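Cell 3, bin-to-bin transfer, collection notes
Monday, started 08:40

Carried on with the Skalgate task set. Target for this block is 1000 accepted episodes across all part types; 153 accepted at the start of today. Collection build of Bekell unchanged from last week. Logging to the Alham store, same folder layout as before, new subfolder for the day.

Task as defined: front bin is the source, rear bin is the destination. One part per episode. Near arm picks from the source. Far arm is kept over the destination and is recorded in every episode, moving or parked, so the action vector stays the same length throughout. Operator chooses the part. The prompt string is written before the episode starts and is not edited afterwards.

Parts are the mixed panel controls: push buttons, selector switches, emergency stop, loose contact blocks. Bin positions are read off the tape grid and typed into the episode header as cell plus offset. Please write the offset even when it is zero. A blank field is read as missing by the loader and the episode gets dropped without a warning.
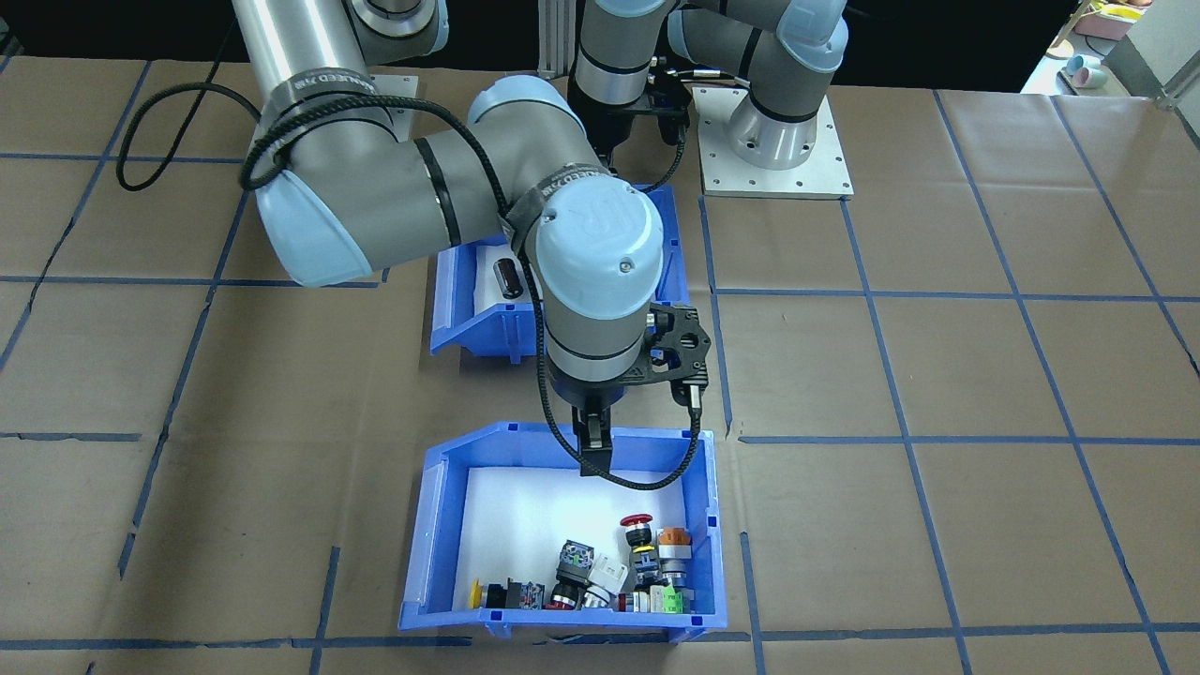 Near gripper over the front bin. One dark part in the rear bin.

Observations on grasping so far:

The mushroom-head stop is the easiest pick. The head gives the fingers a wide target and small errors in approach do not matter much. It will be over-represented if operators are left to choose freely, so the prompt list is now shuffled and has to be followed in order.

Contact blocks near the bin wall are the worst. The finger on the wall side touches the liner before the pair is low enough to close on the part. Two ways round this: rotate the wrist so the fingers close parallel to the wall, or nudge the part inwards first and then pick. Both are acceptable. Mark the second as "push-then-grasp" in the tag field. Do not mix the two in one episode.

Round buttons standing upright: close slowly. A fast close tips them over and the rest of the episode turns into a recovery. Recoveries are wanted, but they go under their own tag with the cap set at 35 for this block. Past the cap, stop and reset.

Part pose is not to be tidied between episodes. Tip the parts in, shake once, leave them. The earlier Sun set was laid out by hand and the policy trained on it did poorly on any part leaning against another. I would like to avoid repeating that.

11:15. Changed the bin placement procedure. Until now the source bin was being set down square to the tape nearly every time, which gives a very narrow spread of yaw in the headers. From here on the source bin is to be put down at a small angle in at least one reset out of 3, and may straddle a tape line. Destination stays near its nominal cell for this block. We will vary it in the next one.
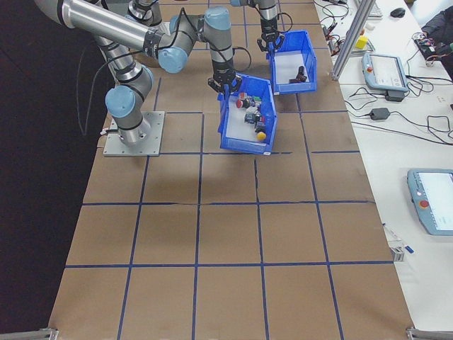

Source bin angled across a tape line, near gripper down in it. Destination bin behind.

Checked the fixed view with the bin in the angled position. The near wrist hides part of the source bin during descent. Acceptable for this block, as the occlusion is much the same at run time and the model will have to cope with it anyway. To be looked at again if the depth of grasp comes out noisy.

Episode rejection, for consistency between operators:
Protective stop on either arm: reject.
Part dropped outside both bins: reject, reset.
Part dropped back into source: keep, tag as recovery.
Wrong part picked against prompt: reject. Do not relabel.
Pause longer than 3 s with no motion: trim if at the start or end, reject if in the middle.

To do:
Renew the paper where it is torn or lifting, then re-lay the tape on the same marks.
Ask for the loader to raise an error on blank offsets.
Add yaw to the daily header plot.
Go through the contact block episodes and confirm the wall cases are tagged.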